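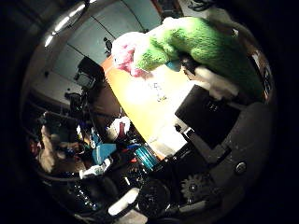 An Afternoon at the Duveo Open Day, Luncombe

I had been meaning to visit Duveo for two years, ever since my sister sent me a clipping about it, and every June and every December I would remember a day or so after the doors had closed again. This time I wrote it on the calendar in red – 9th December, underlined – and asked my neighbor to take the dog, and so I got myself on the little train to Luncombe with a cheese sandwich and a very old rabbit in my bag.

For anyone who hasn't come across it, Duveo is a soft toy workshop. They clean them, mend them, restuff them and make a few of their own, and twice a year they let the rest of us wander through and ask questions. It's in the Tarngate building, the long brick one behind the station that used to be a dairy supply, and if you come out on the wrong side of the tracks, as I did, you get a nice long walk past the allotments before you realize your mistake. It was cold enough to make my eyes water and I didn't mind a bit. I did mind the hill.

Getting in

You sign a sheet at the door and get a paper sticker with a number on it. Mine was 28, and I was told that meant I would go around with the second group, so I had time for tea. There's a counter run by the people from Duman, the bakery on the square, and they had brought sesame rings and a tray of something with walnuts that I went back for more than once. If you go, take cash. The card reader was having a bad day and the poor girl was writing IOUs on napkins.

While I waited I got talking to a father with two boys who had each brought a toy in a pillowcase. The younger one wouldn't let me see his. He held the top of the pillowcase shut with both fists the whole time and told me it was asleep. I didn't show him my rabbit either, so we were even.

The mending room

Our guide was Duygu Aydoğan, who started at Duveo on the front desk and now looks after nearly everything that comes in by mail. She has a lovely unhurried way of talking and she let people stop her as often as they liked, and we liked to very often. I think we were supposed to be in the mending room for a quarter of an hour and it was closer to double that.

The toy everyone made for was the big green one. You couldn't help it – that fuzzy bright green is a color you would see across a parking lot – and it was lying draped over a cream-yellow surface with the light coming up so strong and warm that I wanted to put my hands out to it like a stove. The head is white with pinkish magenta fur, and it hung down over the side in the way of somebody who has fallen asleep on a couch. A woman behind me said dragon. One of the boys said absolutely not, it was a caterpillar. Duygu said the family who sent it had simply written "Green" on the form under Name, and under Type of Animal had written "Green" again, so at Duveo it is called Green and they leave it at that.

She told us that big toys are harder than small ones, which surprised me. I had imagined the fiddly work was in the little bears with ears the size of a thumbnail. But a big toy gets dragged, and sat on, and used as a pillow, and the filling travels. You end up with a hard lump at one end and nothing at all in the middle, and you can't just push more in, or the seams complain. It has to come out, be teased apart by hand and go back in small pinches, starting from the part farthest from the opening. She had us each pull apart a handful of old filling to see. Mine was like trying to undo felt. The older boy turned out to be very good at it and was offered a job, to be taken up when he is taller.

I also learned to stop washing things in hot water. Long pile goes dull and crimped with heat and will never lie the same way twice. Cool water, hardly any soap, squeeze and never wring, then brush while it's damp with a plain wire dog brush, and brush again when it's dry. For white fur next to a strong color, she tests an inch on the underside with a damp white cloth and waits to see what comes off on it. Pink is the worst for running, apparently, with red close behind. I thought guiltily of a certain flamingo of my daughter's that came out of the machine in 1990-something and was never spoken of again.

The fur wall

Next door is the storeroom, and if I could have stayed behind in there after closing I would have. The plush is kept on rolls, pile facing in, shelved by color and then by length, with a cut square of each stapled to a card so you can stroke your way along without unrolling anything. Kanako Nagano does the matching. People send her a toy that was yellow once and has been the color of toast for decades, and ask for a new paw that won't show, and she'll find the roll, then rub it, steam it and leave it on a sunny sill until it has lost enough of its newness to sit next to the old stuff.

She let us try. We were each handed a scrap and told to find its match on the cards, and I was sure of mine and was wrong by a whole shelf. The trick is to look at it from the side, with the nap running away from you, and to ignore the tips of the hairs and look at the roots. There are 13 greens on the cards, and I would have sworn to four. Kanako has private names for them. One is Pond, one is Other Pond. She was less willing to tell us the name of the very bright one, and the father with the boys guessed it on the third try and both of them laughed so much that I am not going to print it.

A few of us asked about eyes, and she pulled out drawer after drawer of them, and I have to say it is a peculiar thing to be looked at by a drawer. The old glass ones on wires she only puts back on toys for grown-ups. For children she embroiders them, in two shades of brown with one white stitch, and the white stitch goes in last. If it's a hair too low the bear looks worried.

The rabbit

Now, I hadn't gone only to look. The last part of the visit is what they call the bench, where you can take your own toy up and have it seen, no charge, for as long as it takes your tea to go cold. There was a line, and I was happy to stand in it, because you get to see what comes out of everyone's bags. A knitted donkey. A bear with no nose. Something that had been a penguin. The small boy got to the front, looked at Duygu for a long while, and then opened the pillowcase just wide enough for her to put her face in. She had a look and said she could see it was asleep and that she would speak quietly. I don't know what was in there and I never will.

My rabbit is called Mister Button and he belonged to my mother. He has no fur left to speak of on his front and one of his legs was sewn on backward by my grandfather during a power cut. I had come ready to ask for everything – new front, new leg, the works. Duygu turned him over a few times and asked me which parts of him I would miss. So we stood there and I thought about it, with about twenty people behind me being extremely patient, and I said I would miss the leg. The leg stays. He is getting a patch of fine cotton net over his chest, dyed to match, to stop the cloth from splitting any further, and his ear is being turned the right way out. He's at Tarngate now and I have a pink slip of paper in my wallet to prove it.

If you're thinking of going

The next open day is in June. You don't need to book for the tour, but you do if you want time at the bench, and the list goes up in the Duman window in town as well as at the Duveo front door. Wear something you can brush down, as I was finding green fluff on my black coat all the way home on the train. There's a ramp at the side entrance and a good clean restroom. Bring a toy if you have one. It doesn't have to be broken, and there was a gentleman in our group whose elephant was in perfect health and who just wanted them to meet it.

The shop by the exit sells offcuts by the bag, sorted by color, and I bought one of the green ones with no idea what I'll do with it. My sister thinks slippers.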